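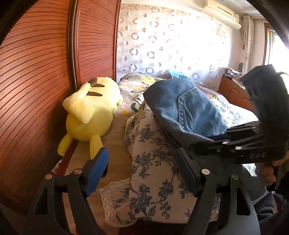 Boris Slanina says I should stop folding so neatly. He left that under my last post, and then wrote again the next morning to say he meant it: if every example in the set begins with a nicely laid-out shirt and ends with a perfect square, the model is going to fall apart the first time it meets a real bed on a real morning. He also asked whether I ever mess up on purpose. (I don't need to, Boris. It comes naturally.)

But he has a point, and I've been chewing on it all week, so this post is more or less my answer to him.

For anyone new, I've been recording household examples since June. I hold a gripper in each hand and do ordinary chores with them, and the recordings go off to become training data. I call my part of it Ternis, after nothing in particular, because the folders needed a name and I was tired of "new folder 2". Laundry on the bed is what I'm on right now, and I think I'll be on it for a good while longer.

My first batches were way too clean, I can see that now. I'd smooth the quilt, lay one thing down, line up the edges, breathe in, go. Every clip looked like the one before it! I was so proud of them. Then I sat down one evening and watched a bunch back to back, and it was like watching somebody practice the same three bars on the piano. Nothing in there about what to do when the sleeve is trapped underneath, or when you pick up one thing and another comes along with it.

So the new rule is that I don't set anything up. Clothes land on the bed however they land. Jeans stay bunched. If something thin and flowery is next to something heavy, great, that's the stuff I want, because your hands do totally different things with the two of them. Denim you can grab anywhere and it mostly forgives you. A light cotton with a trim on it wants to be taken near the edge, gently, and if you squeeze from the middle you just make a rosette. I knew that with my fingers for my whole life and never once had to think about it until I was doing it with jaws.

And Pikachu stays on the bed. My sister asked if I was going to clear the toys off first and I said no way. People have stuff on their beds! A model that has only ever seen bare sheets is going to think a big yellow plush is some kind of laundry emergency. I want it to learn to work next to things and leave them alone.

About the mistakes. I used to delete a take the second I dropped something. Now I keep going, as long as I recover in a way that makes sense. Drop the hem, go back, get a better hold, carry on. I only toss it if I stop and stare at the mess (I do this a lot) or if I put a gripper down and cheat with my fingers. I've started tagging the recoveries separately, so whoever trains on them can leave them out if they only want clean runs. I suspect they'll want them in, but that's their call.

Where I don't agree with Boris is speed. He thinks I should go faster, like I would if I were late for something. I tried 5 takes that way and hated them. My wrists get jerky, the jaws close before they're where they should be, and half of what I recorded was me chasing a corner across the quilt. Slow and steady for now. Maybe when my hands are better at this I'll try again.

Other things I've changed, in no order. I move the start of the fold around, so it isn't always the left hand first. I rest after 7 takes, since that's when my grip gets lazy and I start pinching with the very tips. I record at different times of day too, because the sun comes through that sheer curtain so hard sometimes that the whole bed changes color, and then an hour later it's all gray and flat. I used to wait for the nice light. Silly.

Still haven't figured out socks. Pairs are fine once you have both, but finding the partner in a heap is a whole separate job, and I can't decide if it's one example or two. If you've recorded anything like that, tell me where you cut it.

Next up is the fitted sheet. Boris, don't even start.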